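We use cookies to make this site work better for you. By continuing to browse you agree to our cookie policy. Accept / Manage settings

Posted in December by Embla Nordin

OK so I promised a few of you the story of the gripper that wouldn't hold on, and I've been putting it off because it makes me look a little silly. But Malou told it at dinner last week and got half of it wrong, so now I have to write it down!

Quick catch-up if you're new. I work on a small home-robot project called Tritora. There are 4 of us, spread between a workshop in Ircombe and wherever we can borrow a table. The arm is supposed to do boring kitchen-table stuff: pick up a thing, put it down somewhere else, don't wreck anything. We don't care about speed. We care a lot about the don't-wreck part.

The fault was this. The arm would close on an object, lift it, carry it a few inches, and then let go. No error, no beep, no stop. The log said "holding" the entire way, and it kept right on saying "holding" after the thing had hit the table. Then it would go through the motion of setting down absolutely nothing, very gently, and report a success. I have watched it place thin air with such care. It's kind of sweet until you remember that a person might be standing there reading a green light on a screen and believing it.

My first guess was the fingers. It's always the fingers, right? I checked the left one, I checked the right one, I tightened every screw I could get a driver on and one I probably shouldn't have. I wiped down the pads. I opened and closed the gripper so many times that Haziq put headphones on.

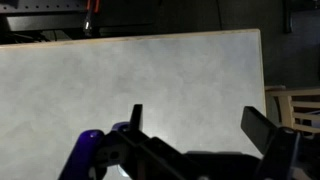 Why doesn't a gripper know when it has dropped something? Most simple grippers only measure how far the fingers have closed and how hard the motor is pushing, and if the software checks those numbers once at the start and never looks again, a drop later on goes completely unnoticed.

And that was our bug, or the first half of it anyway. We did the grip check at the moment of closing. If the fingers stopped before they met, the software decided there was something between them and set a little flag that said so. The flag then stayed set until the place command finished. I wrote that code. I remember writing it, and I remember thinking "I'll come back to this." Reader, I did not come back to this.

So that explained why the robot was lying to us, but it didn't explain why it was dropping things in the first place. Those are two separate problems and I spent a whole afternoon acting like they were one. Haziq Chin, who has much more patience than I do, finally made me write them on two separate sheets of paper and tape them up at opposite ends of the room. One said WHY DOES IT DROP and the other said WHY DOESN'T IT TELL US. It felt like kindergarten but it worked.

We ran 33 lifts that afternoon with nothing changed, just watching and writing down what happened. I'd have quit after ten. The drops weren't random at all! They came almost entirely after the wrist had turned, and the bigger the turn, the sooner the drop. On straight up-and-down lifts the thing behaved like an angel. 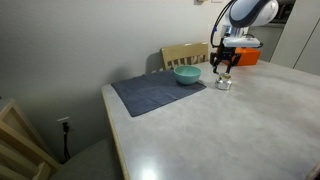
Kjell Myklebust had been telling me for weeks to look at the cable, and I'd been nodding at him the way you nod at someone who recommends a podcast. He likes cables. He blames cables for everything, including once a dishwasher. But look at how the black one loops down the side of the arm toward the wrist. When the wrist turns far enough, the slack in that loop gets used up and the cable pulls on its connector, and on our arm that meant the gripper lost power for a blink. It came back so quickly that the controller never complained. What it did do on coming back was reset its holding force to the default, and our default was way too low to keep hold of anything smooth or round. So the fingers stayed where they were, near enough, and the object just slid out from between them.

I had to go apologize to Kjell. He was very gracious about it for one entire evening.

The fix for the dropping was cheap. We rerouted the cable, put a proper strain relief on it, and limited how far the wrist is allowed to turn while it's carrying anything. We also changed the default force so a reset can't leave it that limp again. I ordered the clips from Zekent and they came in a bag of 500, so if anybody needs a cable clip, please, write to me.

The fix for the lying took longer and I think it matters more. Now the gripper check runs the whole time something is being carried. If the finger gap changes or the motor load falls off, the arm stops where it is and says so, loudly. If the gripper loses power for even a moment, that counts as a fault and a person has to clear it. Maëlys Aubert wanted it to try picking the thing up again by itself. We argued about that for most of a lunch. My feeling is that if a robot has just dropped something and doesn't know where it went, the last thing I want is for it to start reaching around on its own. She thinks that's overcautious and that nobody will buy a robot that freezes up and calls for help over a spoon. She's probably right about the spoon.
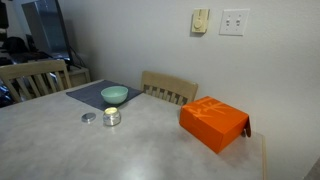

We settled on stop first, then let the person decide, with a retry button they can press once they've had a look at the table. Two presses at most, and after that it wants the arm sent home and the gripper checked. Maëlys is still lobbying for 4.

There's one loose end I don't love. I went back through our old results and I can't tell which of the successes were real. Anything with a wrist turn in it is suspect, and that's a lot of runs. We've marked them all as unknown and we're redoing the ones we need for the Sjögren demo, which means I'm spending the rest of December moving objects from one spot to another and writing down whether they got there. With my own eyes this time. And a pencil.

If you've had an intermittent power thing on a gripper, tell me how you caught it, because I'd love to hear a faster way than ours. Next post will be about the new mounting plate, assuming it shows up.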